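How to budget for a humanoid robot test room

Most first budgets for a humanoid robot cover the robot and not much else. The purchase price is the easy part to get, as the supplier will send it in a quote. The room, the furniture, the appliances and the spares come later, usually in small orders that no one has added up. The steps below put those costs on paper before you sign anything.

Step 1. Write down the tasks

List what the robot will be asked to do in its first year. Keep it to household or workplace jobs you can describe in one line each, such as opening a fridge, clearing a desk or loading a drawer. Every job on the list brings its own equipment with it. A fridge job needs a fridge, a power point that can be left on, and a stock of items to go inside.

If you can't say who wants a task done, leave it off. You can add it next year with its own line in the budget.

Step 2. Measure the room

Draw the room to scale and mark the doors, power points and any fixed benches. Then mark the robot in its working position for each task, with its arms out. Allow for the swing of every door it will open and for a person to stand clear of both the robot and the door.

Check the doorway and the lift too. We had a crate 91 centimetres wide arrive at a building with a narrower door, and unpacking it in the loading bay meant a second delivery fee.

Step 3. Price the furniture and appliances

Buy ordinary ones. A fridge from a retail store is cheaper than a custom test rig and closer to what the robot will meet later. The same goes for desks. We allowed $1000 for a fridge and $260 for a desk, both delivered, and added a second set of door seals to the fridge order.

Look for flat fronts, plain finishes and handles that suit the hand you are buying. Take the hand's measurements to the shop if you can. A recessed grip that suits a person may be too shallow for a robot's fingers.

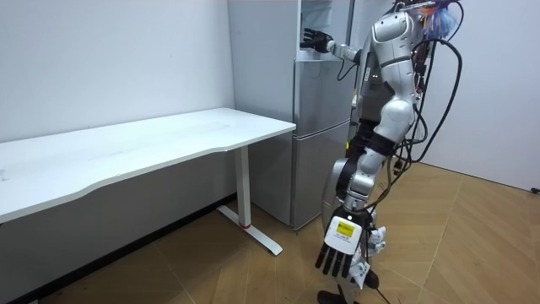 Gauthier wrote in after the first version of this page to say that the fridge should go on the list before the robot does. Their order had gone in with a standard hand, and the fingers were too thick for the door grips in the kitchen they had already fitted out. Changing the hands cost more than the whole kitchen. We have moved appliances ahead of hands in the worksheet as a result.

Step 4. Choose the hands

Hands are often quoted separately from the body. Ask each supplier the same questions:

Is the price for one hand or a pair?
Are the left and right hands sold separately as spares?
What does a replacement finger cost, and can we fit it ourselves?
Which cables and mounting parts are included?

We compared quotes from Nameck and Prenunico this way. The Nameck price was lower until the mounting parts were added, and after that there was little between them.

Step 5. Add cables, spares and consumables

Put in a separate line for power and data cables, with at least one spare of each type. Cables that bend with the body wear out sooner than fixed ones. Include clips, ties, labels and floor protection. We set aside $200 a month for this line and used most of it.

Step 6. Plan for staff time

Count the hours for setup, daily checks and resetting the room between runs. If a job involves food containers or bottles, someone has to put them all back each time. Our hours for resetting were well short in the first budget.

Step 7. Get the service terms in writing

Ask where repairs are done, who pays freight and whether a loan unit is available. Zalto offered us a cheaper service plan that left out return freight, so read the exclusions before comparing totals.

Step 8. Stage the orders

Order the furniture and appliances first and set up the room. Order the hands once you have checked them against the real handles. If your financial year closes in June, ask for delivery dates in May so that a late crate doesn't push the cost into the next year's budget.

Keep all quotes in one spreadsheet, with the date each one expires.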